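縫合をじっくり学び直す会、トロセノで今年も 針の持ち方から糸の始末まで

港から坂をのぼった先にあるトロセノ(Troseno)の研修棟で、今年も縫合の勉強会「フェーデル(Fedel)縫合教室」が開かれました。切ったところを針と糸で寄せて結ぶという、外科の仕事のなかでもいちばん古くからある手仕事を、時間をかけて見つめ直そうという集まりです。12月の朝の坂道はずいぶん冷え込みましたが、受付の始まる前から玄関先には白い息が並び、久しぶりに顔を合わせた同期どうしが、手袋をしたまま握手をする姿も見られました。

この教室のおもしろいところは、とにかくゆっくり進むことです。午前の部は、ほとんど針のことだけで終わってしまいます。曲がった針をどこでつかむか、組織の面に対してどんな角度で入れるか、どのくらい離れたところから出すか。教科書なら半ページで済む話に、講師も受講者もああでもない、こうでもないと言い合って、気がつけばお茶の時間が来ている、という具合でした。
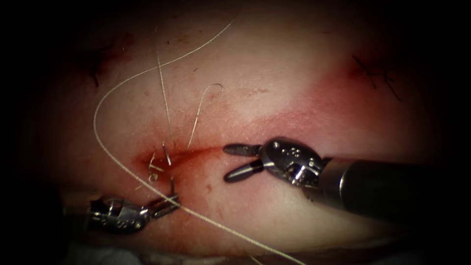 組織を横切る切開と、その上に渡る縫合糸。右の器具は先を開いて傷の方を向いている

会場になったブレデント(Bredent)講堂は、もとは図書の閲覧室だったそうで、天井が高く、声がやわらかく響きます。正面には大きな映し出しの幕があり、後ろの席からでも糸の一本一本が追えるようになっていました。遠方からの参加者には、370キロの道のりを夜行バスでやって来たという若い外科医もいて、「眠いはずなのに、針先を見ていると目が覚めてしまいますね」と笑っていたのが印象に残っています。

午前の後半は糸の扱いに移りました。糸は引けば締まるものだと思いがちですが、締めすぎれば寄せた縁が盛り上がり、緩ければすき間が残ります。講師がくり返し口にしていたのは「糸がどこを通っているか、いつも頭の中で描いておくこと」という言葉でした。長く残した糸は思わぬところで弧を描き、次に針を運ぶ道の邪魔をします。先に片側へ寄せておくか、そのまま避けて進むか、どちらがよいかで会場の意見がきれいに割れて、昼食の席でもまだ続きをやっている人たちがいました(お弁当は、ビクルンド(Viklund)通りの食堂の鮭と根菜の煮物。これがまた、たいへんおいしかったのです)。

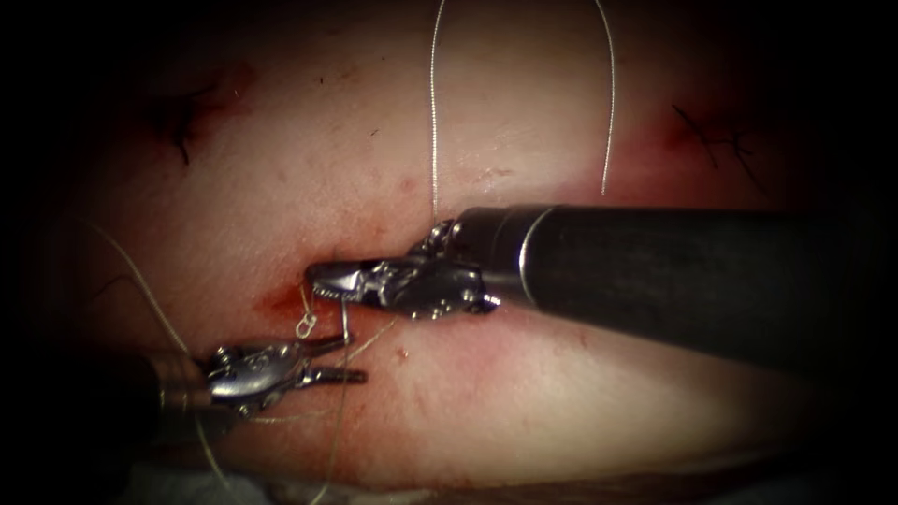

糸の話になると、どの世代にもそれぞれの流儀があるものだと感じます。ベテランの受講者のひとりは、若いころに家の柱へ糸をくくりつけて、毎晩寝る前に結ぶ稽古をしていたと話してくれました。休みの日も数えればひと冬でほぼ600回、柱の角がすり減って家族にあきれられたとか。隣で聞いていた研修中の女性は、自分は台所の椅子の背でやっています、とうれしそうに応じ、そこからひとしきり、家の中で結びの練習に向いた場所はどこかという話に花が咲きました。冷蔵庫の取っ手、ベランダの手すり、傘立ての縁と、出てくる場所はさまざまです。

午後の部の主題は「縁をそろえる」でした。傷の上側と下側では、ふくらみ方も引かれ方も同じとは限りません。片方だけを強く持ち上げてしまうと、合わせたときに段がつきます。講師は、針を入れる前にまず両側の縁をよく見て、どちらにどれだけ余裕があるかを確かめてほしいと話し、参加者は配られた用紙に、自分ならどこへ最初のひと針を置くかを鉛筆で描き込んでいきました。端から順に進めたい人、まん中をまず留めておきたい人。用紙を見せ合うと、同じ傷を前にしてこうも違うものかと、あちこちで感心したような声が上がります。

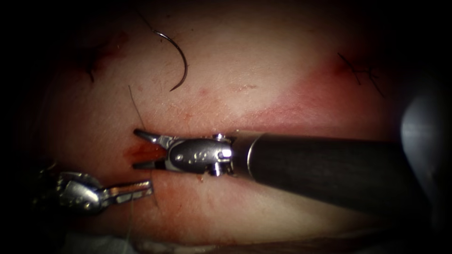
もうひとつ時間が割かれたのは、血がにじんでいるときの見え方についてです。赤い色が広がると、どうしても目がそちらへ引き寄せられて、肝心の縁がどこにあるのかを見失いやすくなります。慌てて次の針を入れるよりも、ひと呼吸おいて場所を確かめるほうが、結局は早く終わることが多い。そんな経験談が、会場の側からも次々に出ました。質問の時間は30分の予定だったところを大幅に延びて、司会の方が何度も時計を見ては、まあいいでしょう、とまた次の手を指していたのもこの会らしいところです。

窓の外が暗くなりはじめたころ、最後のひとこまとして「針を運ぶ前の、いちばん静かなところ」と題した話がありました。毎年人気の時間だそうで、廊下で休んでいた人たちもいそいそと席に戻ってきます。

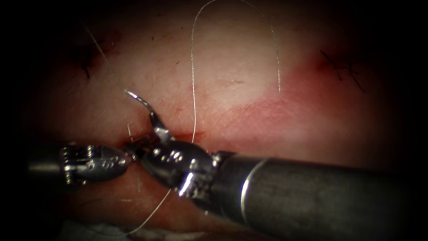 縫合の上手な人は針を刺す前の構えが美しい、というのが講師の持論です。力の入れ方や手首の返しは人によって違っても、針が組織に向かう直前の形には、その人がどこへ通すつもりなのかがよく表れるといいます。弧を描いた銀色の針を後ろ寄りのところでつかみ、切開の線のすぐ上で針先を左下に向けた構えを前に、講師は「ここで一度、出口まで目で追ってみてください」と呼びかけました。針の後ろの方から細い灰色の糸が伸びているのを指して、この糸がどちらへついてくるかも一緒に考えるように、とも。受講者たちは空中で指をそっと曲げ、弧をなぞるようにして、針の通り道を思い描いていました。しんとした講堂のなかで、大勢が同じように指先を動かしている様子は、なんともいえず温かいものでした。

閉会のあとも講堂の明かりはなかなか消えず、入口近くの机では、持参した糸の端を見せ合う人や、午前の続きの議論をまた始める人の輪が残っていました。遠くから来た人たちは帰りのバスの時刻を気にしながらも、名残惜しそうにノートの空いたところへ連絡先を書き合っています。

次回の教室は春先に、同じブレデント講堂で開かれる予定です。主題は「結び目のいろいろ」で、今回時間の足りなかった糸の始末についても、あらためて取り上げるとのこと。申し込みはトロセノ研修棟の窓口で受け付けており、見学だけの参加もできます。講堂は足もとが冷えますので、ひざ掛けをお持ちくださいとのことでした。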